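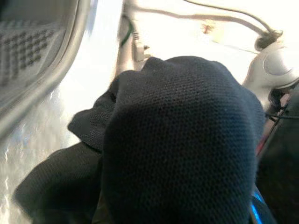

Ticket: Skiltska front loader, dark items left behind at unload
Site: Brallville
Opened by: Rizwan Mridha
Assigned to: Selvaraj Bandara
Status: Open, monitoring

Reported problem
Single dark garments are turning up in the drum after a load has been signed off as emptied. 4 cases logged so far. All were black or navy, all small or medium weight. Light-colored items have not been missed. The machine reports no fault and completes its program.

Initial checks
Drum turned by hand through a full rotation, no catch or scrape. Rim and door seating inspected, no burrs. Drum light comes on with the door open. Load size was within the limit on the Jorneck sheet in each case, so overfilling is ruled out for now.

Side note from Rizwan: the bin by the machine had pens and odd bits mixed in with the clothes pegs. Loose items are to be kept out of the loading area until this is closed — a pencil in the drum will mark a whole load.
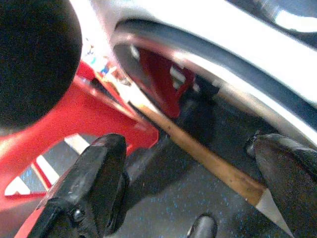
Wooden stick and red plastic item next to the silver curved part.

Selvaraj ran the drum empty for 9 minutes afterward. No rattle. Pockets to be checked before loading as usual.

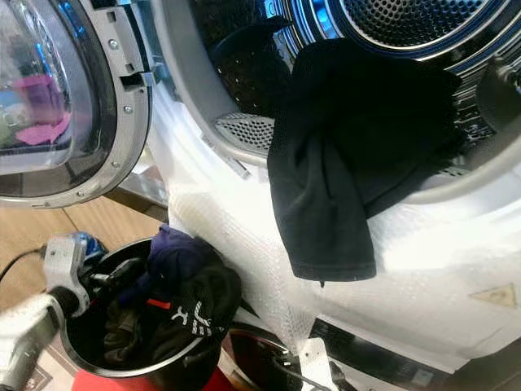 Brallville, February 23, 2023

Repeat check with dark items only. A black garment was over the lower lip of the opening, part in and part out. In that position the door must not be pushed shut. The fabric can get pinched at the rim, and on this model the latch may still engage. Bubble wrap stays on the front panel for the time being. It does not cover the opening and has no bearing on the fault.

Working theory: dark fabric settles against the base of the opening and is missed from standing height. Not confirmed.

Interim procedure

1. Open the door fully and wait for the drum to stop.

2. Take garments out one at a time. Lift clear of the lip before moving sideways — dragging catches the hem. 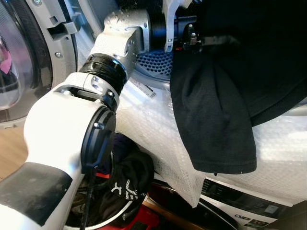
3. Turn the drum by hand once and feel along the bottom, front to back.

4. Check the lip and the inside of the door, then sign the Saha sheet.

Next review in July, or sooner if a fifth case is logged.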